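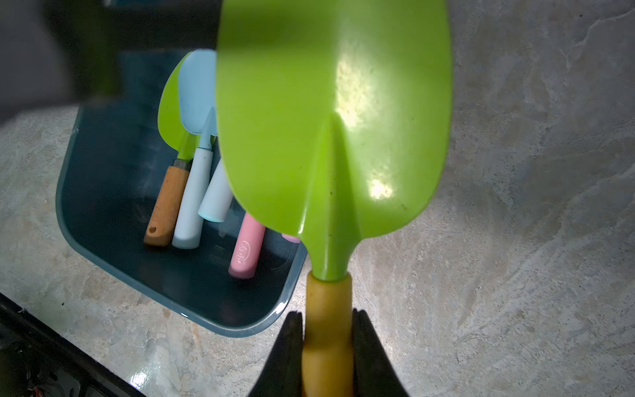
A green plastic trowel with a yellow handle, with other hand tools in a bin behind it.

Tornby tool library changes how hand trowels are sorted and stored

19 August 2023

The Tornby garden tool library has finished re-sorting its stock of small hand tools and will lend them under a new bin system starting with the fall planting period. The change covers 672 items, most of them trowels, transplanters and hand forks. Long-handled tools, hoses and wheelbarrows are not affected.

Until now, small tools were hung on a pegboard along the back wall of the lending room. The board was installed when the library opened and was sized for a much smaller collection. As donations grew, two or three tools ended up on each hook, and items without a hanging hole were kept in a drawer below. Staff reported in May that returned tools were often put back in the wrong place, and that a borrower asking for a particular size could wait several minutes while the drawer was searched.

Under the new system, tools are stored in shallow plastic bins on the counter and on the shelving behind it. Each bin holds a mixed set for one type of work. A planting bin, for example, contains trowels of more than one size, so that a borrower can compare them before choosing. Bins are open at the top and are not stacked while the library is open. The pegboard has been kept for pruners and shears, which the library does not want loose in a container with other tools.

Plastic and metal trowels are now recorded separately in the catalog. One-piece plastic trowels are listed for potting mix, raised beds and soil that has already been loosened. Trowels with a metal ferrule between handle and blade are listed by blade material, and the ferrule is checked for play at each return. The library advises against using plastic blades in clay or stony ground, where they flex and can crack at the neck. A raised ridge down the center of the blade adds stiffness, but it does not change the category.

Handle color is no longer used to identify tools. The earlier catalog had assigned a color to each size, a method that failed once donated sets arrived in colors that did not match the scheme. Numbered tags were tested as a replacement over the winter. Adhesive tags came off in washing, and tie-on tags got in the way of the grip. The library settled on a number written in paint marker at the butt end of the handle, covered with a coat of clear varnish. Cork-type handles do not hold the marker well, and on these the number goes on the blade neck instead.

Catalog records are kept in Draveris, the inventory program the library already used for its power equipment. Each record lists the tool number, blade length, blade and handle material, bin, and date of the last check. The program holds up to 4,000 records under the current license, and the library does not expect to need more. Borrowers can see which bins are available on the day but cannot reserve a single trowel in advance.

Cleaning rules have also been revised. Borrowers are asked to knock off loose soil and rinse the blade before returning a tool. Light specks and surface scuffs are accepted. Packed soil at the neck or under the lip of the blade is not, and a tool returned in that condition is set aside and washed before it goes back into a bin. Tools used on diseased plants should be handed over the counter and reported, so that they can be disinfected on their own. Wooden handles must not be left to soak - this was the most common cause of loose handles in the past year.

In the course of the sorting, 13 trowels were withdrawn. Most had cracks at the point where the blade meets the handle, and the remainder had loose ferrules that could not be tightened. The metal parts were sent for scrap and the plastic ones were discarded. Replacements will come from donated stock that is still waiting to be checked, and no purchase is planned this year.

The loan period for small tools stays at 6 days. A borrower may take one complete bin or up to four separate tools. Complete bins must come back with the same contents, and each one has a printed list fixed to the outside for this purpose. A missing item is charged at replacement cost after the second reminder. Children's tools, including the smaller trowels, may be borrowed on an adult card under the same terms.

Schools and community plots that borrow in quantity should continue to use the group form. Group loans are packed in lidded crates and need to be requested one week ahead. The Kudo Street plots, the largest group borrower, will move to the new numbering when their present loan is returned. Until then, tools from that loan keep their old color codes, and staff will renumber them at the counter as they come in.

Donations of hand tools are still accepted during opening hours. The library can take trowels, transplanters, hand forks and cultivators in any color or material, provided the blade is sound and the handle does not turn. Sets may be donated incomplete. Tools with a split neck, a missing ferrule or a taped repair will be declined. A leaflet with the bin categories and the revised cleaning rules is available at the desk.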